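Budgeting for hand-held gripper kits

From the Usora shared handbook, equipment section

A hand-held gripper kit is the set of things a team buys so that people can record manipulation work by hand, with no robot arm in the room. The term covers the grippers themselves, whatever tracking markers go on them, the head-worn gear, and the chargers, cables and cases. I wrote the first version of this article after I got our own budget wrong, so it leans toward the stuff that went missing from my spreadsheet. Sumaiya Sikder has since fixed my arithmetic (thank you!).

What counts as a kit

Suppliers don't agree on this. Oter quotes per gripper, Fistumora quotes per pair, and Cabrera quotes per "station," which in their case means a pair plus one headset and a case. If you line the three quotes up without reading the small type, Oter looks like a steal. It took me a whole Friday to get them onto the same footing, and I'd suggest doing that before you show a number to anyone who can approve it — people remember the first figure they hear.

We plan by the operator. One operator needs two grippers, one headset and one set of markers. Work out the cost of that, then multiply.

Purchase price

Our last order came to $4,000 per operator, before shipping. That was for 3 operators. Prices drop with volume, but the break at most places starts at 15 operators, and we were never going to get there. Ask anyway! Jamila Haque asked Oter whether two departments could combine an order and they said yes, though the paperwork dragged into November and the finance office wanted separate invoices in the end.

Costs that get left out

Markers wear. The printed faces get scuffed at the corners, and once they do the tracking gets jumpy. Buy spare sheets with the first order, as the supplier will charge a separate shipping fee if you come back for them later.

Finger pads and jaw parts are consumables too, whatever the brochure says. I put them on a yearly line now. Palm padding is in the same category, and it matters more than I expected: if the grip is uncomfortable, people take longer breaks and your cost per hour of recording goes up.

Storage was our nasty surprise. We had budgeted for a few memory cards and ended up paying $183 a month for space to keep the recordings in. That figure never goes down by itself, so decide early how long you keep raw files and who is allowed to delete them.

Then there's operator time. For most teams it is the largest line by far, and it usually sits in a different budget, so the equipment request looks cheaper than the project really is. I'd mention it in a note under the total, even if the form has no box for it.

Room and furniture

You probably own this already. Ordinary tables and office chairs are fine, and an open-plan floor works if the other people on it don't mind. What you do need to plan for is elbow room between operators, a lockable cabinet, and enough outlets to charge everything overnight. We forgot the outlets. An electrician is a slow purchase in our building, so put that request in first.

Leasing or buying

Fistumora leases by the quarter. For a pilot I think that's the better deal, mainly because your second order will look nothing like your first. Past a year, owning comes out ahead in our numbers, as long as somebody looks after the spares. Check whether the lease covers dropped grippers. Ours didn't, and I signed it without looking.

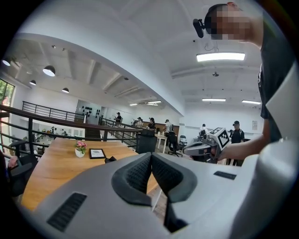

Kumudini Weerakoon: I'd move the leasing section up to the top. We bought outright for our pilot and half the kit sat in its cases by spring, and by then Cabrera wouldn't take it back. Also, please add a line about repair turnaround. One spare gripper for the whole group has saved us more money than any discount we ever got.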